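The card project reached 50 this week. For anyone new, the rule is one hockey card per team per season, bought raw, kept in a penny sleeve and top loader, with condition recorded before it goes in the binder. Grading fees are outside the budget.

Latest addition is a Truven parallel of Lauri Oksanen, numbered 17 on the back. Centring is slightly left, the corners are clean, and there is a faint print line through the crest. Paid $10 including postage. 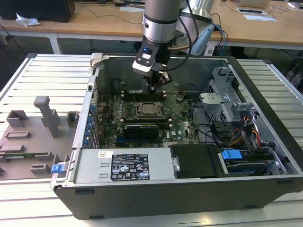
## Storage

The Peltonen binders are being retired. Their rings leave a dent in the inner column of any page once the binder is more than half full. I have moved to Zakanari side-loaders, which hold the sleeve flat and keep dust out of the opening. Pages go in by season, then alphabetically by team. Duplicates stay in the long box.
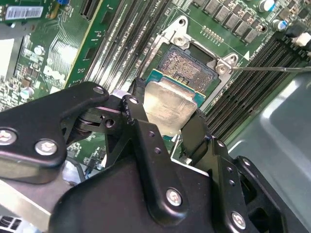
*Processor held over the open socket.*

The checklist has moved as well. The old spreadsheet had one row per card and no field for variations, so parallels ended up in the notes column. The new one is in Drodix, with separate fields for set, parallel, serial number and colour. Re-entering everything took until Thursday. I found 5 cards logged under the wrong year, all of them from sets with a split-season copyright line. 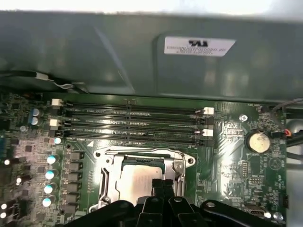

## Want list

- Any goalie from the first Truven base set, off-centre is fine
- Checklist card, unmarked
- Team cards with the grey border, not the white reissue

Trades preferred. The next show is in April and I will have the duplicates box with me.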